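Zerargate bench sorting data, README

Maintained by Eun-seong Yoo (recording, file layout) and Rangi Te Moana (floor liaison, task notes). Questions about the data go to Eun-seong, questions about the job itself to Rangi.

The recordings cover one small tabletop task: a red and black arm with a two-finger gripper working around a blue and pink lattice basket on a green surface. 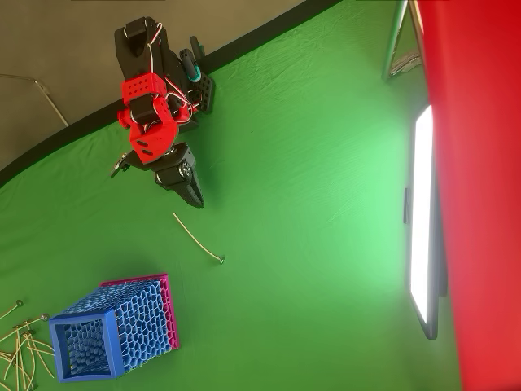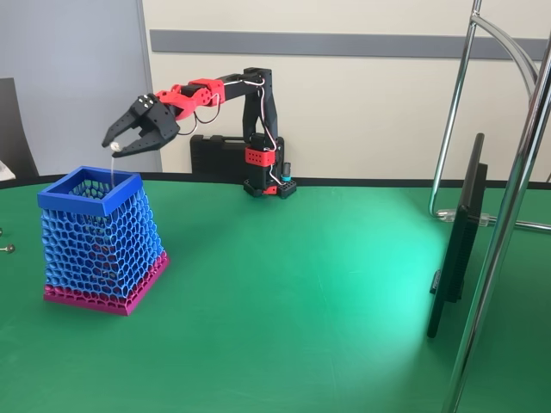
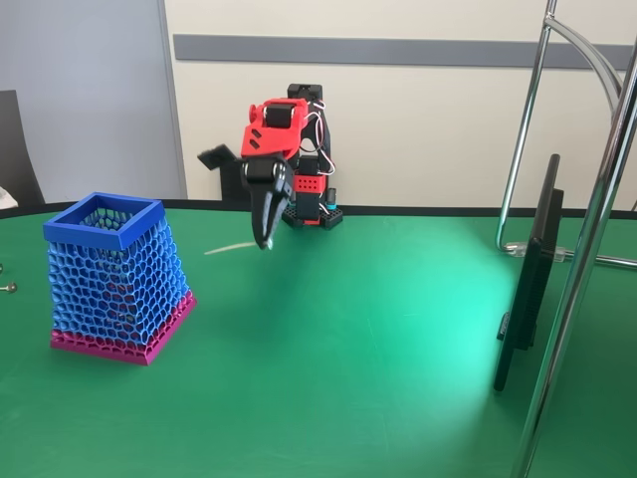
Why this data exists

Zerargate repacks small parts for repair shops. Light loose items get picked up off a bench and dropped into open baskets, and until last October every one of them was picked by hand. The pick-to-basket step is dull and hard on the wrists. People on the bench asked for it to be looked at before management did, and the request is kept in notes/origin.txt.

The plan is to hand over the pick-to-basket step only. Checking, counting out orders and labeling stay with the bench crew.

What is in the release

800 episodes in total. 600 are in train, 110 are in val and the rest are in test. Each episode is one attempt at one item. An attempt ends when the item is released or when the operator stops the arm.

episodes/ one folder per attempt
labels.csv outcome, operator code, item type
notes/ shift notes and interview summaries
splits/ train, val and test lists

Outcome labels are placed, dropped, missed and stopped. "Dropped" means the item left the gripper outside the basket. "Stopped" means a person ended the attempt for any reason, including lunch.

Episodes from the first setup are marked setup_a. The basket position was not fixed in those, so do not assume it when training. From setup_b on it was taped out on the bench before each session, but it still drifts by a finger's width.

Who did the recording

Bench crew ran most of the episodes on paid time, at their normal rate. Taking part was optional and could be dropped mid-shift. Operator codes are random and are not linked to payroll. The key was destroyed after labeling, so we can't look up who ran a given episode, and we will turn down requests to try.

Nothing in labels.csv may be used to compare workers. Timing fields were removed from the public copy after Grirkow, our staffing partner, asked whether they could be used to set targets.

What changed on the floor

Two bench positions became one bench position and one tending position. The person tending clears jams, straightens the pile and decides what the arm should leave alone. Nearly all of the thin, bent items still need a hand to separate them when they lie tangled.

The tending job is easier on the wrists and harder on the attention. In the interviews, people said they got tired from waiting for something to go wrong. Shifts at the tending position were cut to half a day as a result, and people swap at noon. Two of the crew asked to go back to full-time hand work and did.

Pay for tending was set one grade above bench work. This was settled late, and some of the early interview summaries show how people felt about that. We left those in.

Known problems

61 episodes have a short gap in the gripper signal. They are listed in splits/gaps.txt and were kept.
Very thin items are easy to mislabel as missed when they are held near the tip.
Reflections on the green surface shift with the time of day.
The item mix does not match a real Zerargate order. Light and stringy things are overrepresented.

Related releases

Grimshaw is the earlier set with the same labels and a different gripper. The outcome columns line up, the joint columns do not. Zurkby is our conversion script for both. Run it with the strict option off for setup_a.

Corrections to labels are welcome. Send the episode number and the label you think is right, and one of us will check it against the recording.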